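Nerkano Wallbox im Dauertest: solide Ladestation mit schwacher App

Seit dem Frühjahr hängt die Nerkano bei uns an der Garagenwand, vorher haben wir acht Monate mit dem mitgelieferten Ladeziegel an der Schukosteckdose geladen. Das ging, dauerte aber bei leerem Akku bis in den nächsten Nachmittag. Der Umstieg war also überfällig, und nach 3017 geladenen Kilowattstunden lässt sich einiges über das Gerät sagen.

Geliefert wurde die Box mit Wandhalter, Schraubensatz, zwei RFID-Karten und einer gedruckten Anleitung. Die Anleitung ist brauchbar, nur das Kapitel zum Lastmanagement wurde offenbar aus einer älteren Version übernommen und nennt Menüpunkte, die es nicht mehr gibt. Der Support hat auf meine Nachfrage nach 2 Werktagen eine aktuelle PDF geschickt.

Montage und Anschluss

Den Anschluss hat ein Elektriker gemacht, was bei 11 kW auch so sein muss. Die Zuleitung vom Zählerschrank war mit 9 Metern kurz, ein eigener Fehlerstromschutzschalter kam dazu. Die Gleichstrom-Fehlererkennung ist in der Box verbaut, das spart etwas Geld. Ärgerlich fand der Elektriker die Kabeleinführung: Sie sitzt unten und ist eng, mit einer fünfadrigen Leitung in 6 Quadrat muss man den Mantel sehr weit innen absetzen. Wer von hinten einführen will, muss selbst ein Loch bohren. Eine Markierung dafür ist im Gehäuse vorhanden.

Angemeldet haben wir die Box vorab beim Netzbetreiber. In Faltach geht das inzwischen über ein Onlineformular, die Bestätigung kam noch am selben Abend.

Laden im Alltag

Im Betrieb macht die Nerkano, was sie soll. Stecker rein, Karte davor, nach wenigen Sekunden startet der Ladevorgang. Das fest angeschlagene Kabel bleibt auch bei Kälte ausreichend biegsam. In der Länge reicht es bei uns bis zum zweiten Stellplatz, allerdings nur, wenn der Wagen rückwärts steht. Die Kabelhalterung unter der Box ist etwas zu klein geraten, die letzte Windung rutscht gern ab.

Unser Auto zieht dreiphasig die vollen 11 kW. Die Werte des eingebauten Zählers weichen vom Zwischenzähler im Schrank kaum ab. Für die Abrechnung mit dem Arbeitgeber reicht das je nach Vereinbarung, geeicht ist der Zähler nicht.
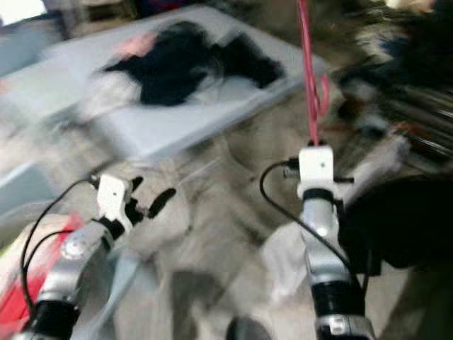 Zwei Roboterarme mit weißen Blöcken an den Spitzen, der linke aus silbern glänzenden Segmenten.

Das Überschussladen mit der Photovoltaikanlage war für uns der eigentliche Kaufgrund. Die Box schaltet zwischen ein- und dreiphasigem Betrieb um, dadurch beginnt sie schon bei kleinem Überschuss zu laden. Im Sommer lief das gut. An Tagen mit schnell wechselnder Bewölkung pausiert sie nach meinem Geschmack zu oft, man kann die Wartezeit aber in den Experteneinstellungen verlängern. Ich habe sie auf 40 Sekunden hochgesetzt, seitdem ist es ruhiger.

Die App

Hier liegt die Schwäche. Die App verlangt eine Registrierung und meldet sich nach Updates gelegentlich ab. Die Statistik zeigt Tage und Monate, exportieren lässt sich nur der Monat, und zwar als CSV mit Punkt statt Komma. Wer die Datei in einer deutschen Tabellenkalkulation öffnet, muss erst umstellen. Ladezeiten kann man planen, aber nur ein Zeitfenster pro Tag – für einen Tarif mit zwei günstigen Phasen ist das zu wenig.

Über die lokale Weboberfläche geht fast alles auch ohne Konto. Sie sieht altmodisch aus, reagiert aber schneller als die App. Ich nutze inzwischen nur noch sie.

Vergleich

Mein Nachbar Wajid Rizvi hat die Koyama an der Wand, die im Angebot etwas weniger kostete. Deren App ist klar besser, dafür fehlt die Phasenumschaltung, und ohne Sonne vom Dach fällt das nicht ins Gewicht. Für ihn war es die passende Wahl. Bei uns wäre im Frühjahr und Herbst viel Überschuss ins Netz gegangen.

Ein Ausfall

Im Dezember blinkte die Box einmal morgens rot und lud nicht. Sicherung aus, kurz warten, Sicherung ein, danach lief sie wieder. Im Protokoll stand ein Kommunikationsfehler mit dem Fahrzeug. Seither ist das nicht mehr vorgekommen.

Plus: Phasenumschaltung, lokale Bedienung, flexibles Kabel, Zähler recht genau
Minus: App, enge Kabeleinführung, nur ein Zeitfenster, Kabelhalterung

Wer eine eigene Solaranlage hat, kann die Nerkano kaufen. Ohne Solaranlage gibt es günstigere Boxen, die genauso zuverlässig laden.

Text: Brisa Lozano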